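The People Who Teach Robots to Pick Things Up

July 8, 2021

Kári Hviid sits with his elbows off the desk. It took him a month to learn that. With his elbows down, he says, the small shakes in his forearm go straight into the controller, and from there into the arm on the screen, and the recording is spoiled.

He works for Groneo, a company that collects demonstrations for robot makers. A demonstration is one run through one task, steered by a person from start to finish while the computer logs every joint. On a good shift Hviid records 54 that pass review. The tasks are dull on purpose: reach for the object, close the fingers, lift, move, let go. Then the room is reset and he does it again with the object turned a little.

Most of the work now happens in simulation. The rooms are built by a modeling team in the same building and have names nobody outside would understand. The one Hviid uses most is called Mitonby, a dining room with a long counter, a wood table and yellow shell chairs. The operators drive with two views open, one of the whole room and one from the wrist, and for the last few inches they look only at the wrist view.
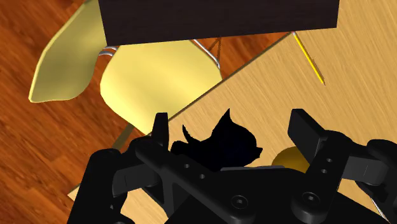 The wrist view in Mitonby, with the cat figurine between the gripper's fingers.

The cat is not a favorite. It is small and dark, and against a black gripper an operator has mostly the outline to go by. Hviid lines up on the ears. Others prefer to come in high and drop straight down, and the reviewers accept both, as long as the motion is smooth and the fingers don't strike the table on the way.

Reviewing is Ea Eskildsen's job. She has a team of 7, and she was an operator herself before that, on real hardware. In those days the training was done by hand. You switched the arm into a soft mode, took hold of it near the wrist and walked it through the job, and it remembered the path. She taught a packing arm at the Thygesen bakery plant that way in December, in a hall with no heating, wearing gloves with the fingertips cut off.

"It was a good method for one job," she says. "The arm did what you showed it. If the tray was two inches over, it did what you showed it anyway."

What the customers want today is different. They want a robot that has seen so many versions of a task that it can handle one it hasn't seen. That takes volume. A standard order at Groneo is 2000 accepted demonstrations per task, split among several operators so that the robot doesn't pick up a single person's habits. Eskildsen says she can tell her operators apart by their recordings. One always pauses before closing the grip. One swings wide to the left around anything tall.

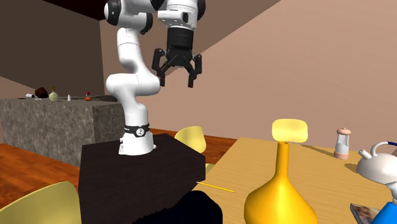
Tall objects cause a lot of the rejected runs. The operator is watching the fingers and forgets about the elbow, and the elbow is the part that sweeps across the table. New hires are told to stop with the gripper open and up in the air, check the whole room view, and only then start down. Eskildsen has them practice that stop for a full day before they are allowed to record anything.

Flosa, the program they use for remote control, slows the arm down as it nears a surface. Hviid likes the feature and Eskildsen doesn't. She thinks it makes people lazy in the approach, and she turns it off for the final test each operator has to pass. Of the last 482 runs recorded with it off, she sent back more than she wanted to. She won't give the number.

The pay is by the hour, which both of them say matters. Groneo tried paying per accepted run for a short time and the recordings got faster and worse. Operators cut corners on the release, opening the fingers while the object was still above the table. A model trained on that batch dropped cups.

Hviid doesn't see the robots that come out of his work. The customers take the files and do the training themselves, and there is rarely any word back. He once got to try a real arm at a trade show, driving it with a controller like his own. It was heavier in its movements than he was used to, and it lagged. He picked up a plastic cup on the second try and put it down about where he meant to.

His next order is for opening drawers. Eskildsen has given him a week to get used to the handles.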